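# Demonstration gathering in simulation

**Demonstration gathering in simulation** is the practice of recording a robot's movements inside a computer-made world so that a learning system can later copy them. A person (or sometimes a planning program) steers the simulated robot through a chore such as opening a door, and the software stores what the robot's cameras see along with every command it is given. One complete recording is called a *demonstration* or an *episode*. The method is closely tied to imitation learning, and it is one of the liveliest corners of robotics, partly because a single person with a desk and a pair of hand controllers can add to it.

## What a demonstration contains

An episode is a stretch of paired records. On one side are observations: camera views, joint angles and the opening of each gripper. On the other are actions, meaning the commands that moved the robot from one moment to the next. Most collections also keep a written instruction ("open the door") and a mark for whether the episode met its goal. 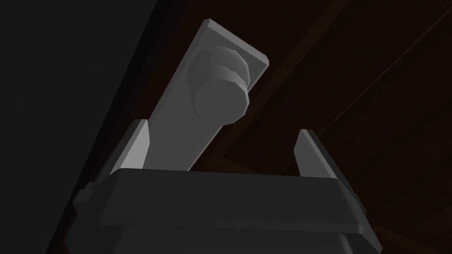

Door hardware is a favorite subject for these collections, and for good reason. A handle is small, it is fixed in place, and it only gives way when it is pushed or turned in the right manner, so a recording has to show careful lining up as well as force. The approach is often the richest part of the episode. With the gripper still open and a knob on its flat plate rising beyond the fingertips, a wrist view carries plenty of information about distance and angle, even when the surroundings are dark and nearly plain. Editors who trim the approach to save space tend to regret it, for a policy trained on grasps alone has little idea how to arrive at one.

## The Grorovach collection

A well-liked teaching case is the Grorovach door set, put together by Arne Reinholz at the Plarau workshop in Astberg. It holds 1039 episodes, recorded by three operators using a two-armed simulated robot. Reinholz began it one February as a side project and planned to stop at a much smaller number, but the operators kept finding new ways to reach the same handle and he let them carry on.

The set is admired for its variety. Operators were asked to start from different spots in the room, to use either arm, and to leave in their small corrections: the pause, the slight backing off, the second try. Those corrections are wonderful material! A learner that has only watched perfect runs can be lost after one slip, while a learner that has watched people recover has something to copy when its own hand drifts.
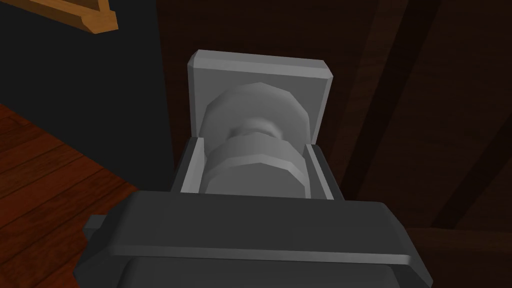 Reinholz sorted the recordings with a tool called Lu, which plays back an episode next to its action record and lets a reviewer tag the moment of contact. Each batch was read by two reviewers. Where they disagreed on the contact moment, the episode went back into the pile and was looked at again after lunch, a custom that survives in the workshop's notes as the "afternoon shelf."

## Cameras and viewpoint

Simulated robots can carry as many cameras as the designer likes, but most collections settle on a head view and one view per wrist. The head view covers the reach across the room, and the wrist views cover the last stretch before contact. A tilted view needs no correction before training, provided the camera sits in the same place on the robot each time, and many teams leave it exactly as it comes.

Lighting, wall color and floor texture can be changed between replays of the same episode. The Plarau group made eight looks for its room in this way, which multiplied the visual variety of the set with no extra steering by the operators.

## Two-armed recording

Steering two arms at once takes practice. New operators usually park one arm and work with the other, and the resulting episodes teach the learner to do the same. The Grorovach instructions ask the operator to keep the idle arm in a natural resting pose and to vary that pose between episodes, so that the learner does not mistake a parked elbow for part of the task.

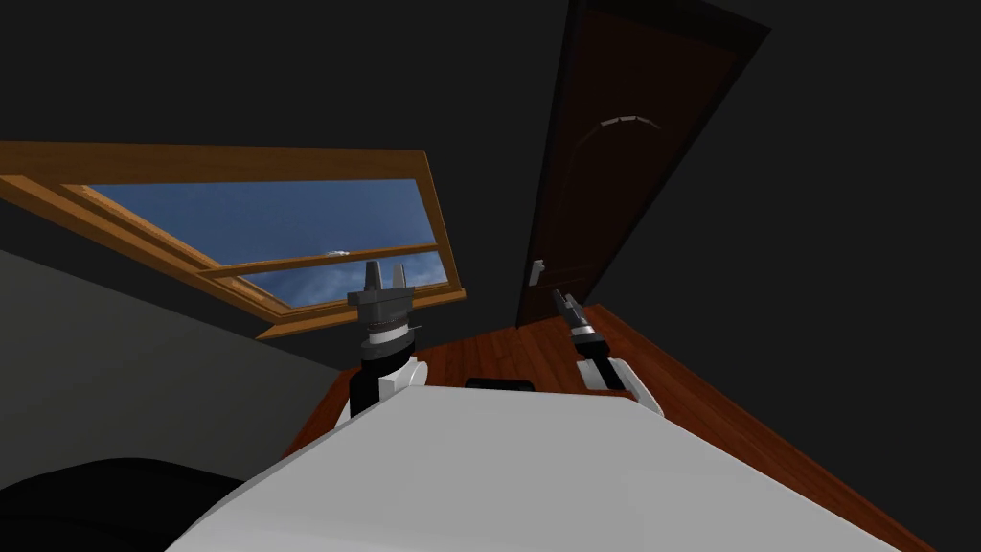 **Should failed attempts be kept in the collection?**

Most teams keep them but mark them clearly. A failed episode can train a separate model that judges success, and its early part may contain a perfectly good approach. Feeding unmarked failures straight into imitation training is a different matter, as the learner will copy the mistakes along with everything else.

## See also

- Imitation learning
- Remote operation of robots
- Domain randomization
- Robot grasping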